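Gripper comparison, week 6 handout
Hanging task: wooden skimmer, utensil stand. Bring this sheet to lab.
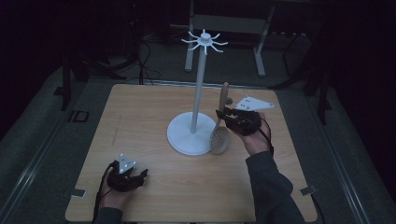 Why bother with hand tracking if the grippers only have two fingers anyway, one of you wrote on the January feedback sheet. Fair. Short answer: we want the wrist path and the approach angle, the fingers get thrown out for the Mollico and kept for the Clerkell. Longer answer in section 3, read it before lab.

1. Hardware
Mollico parallel jaw, flat pads. Opens wide, closes slow.
Clerkell three finger, underactuated. Nicer on round handles, worse at letting go.
Both go on the Godoy arm. Same wrist plate, so swap is 7 screws, do NOT overtighten (see last year).
Controller is Jutar for both. Don't mix config files, the force limits are not the same and it wont warn you.

2. Task
Pick up skimmer by the handle, bring it to the stand, hang it on a hook. Stand stays put for the whole run.
Start pose: skimmer upright, head down, next to the base.
16 trials per gripper, then swap. Up to 28 if your group finishes early, extra ones count toward the report.
Failures: drop, stand tips, hook missed twice. Write down which one. "Failed" by itself is no use to anybody.

3. Human reference
Gloves track the hand, the triangular plates give position of the back of the hand. Three dots on each plate, keep them clear of your sleeve.
Mollico: wrist pose only, plus open/close.
Clerkell: wrist pose plus finger curl, mapped to one closing value. Crude. We'll argue about the mapping in class.
Grasp height matters more than people expect. Low on the handle = less swing, but the hand gets near the base. High = clear of the base, head swings. Try both and log the height seperately.

4. Hand in
Table of trials, one row each, both grippers.
One plot: wrist height over time, human vs. arm.
Half a page on which gripper you'd pick and for what. No "it depends".
Due 18 March 2018, by noon, on the course page. Not by email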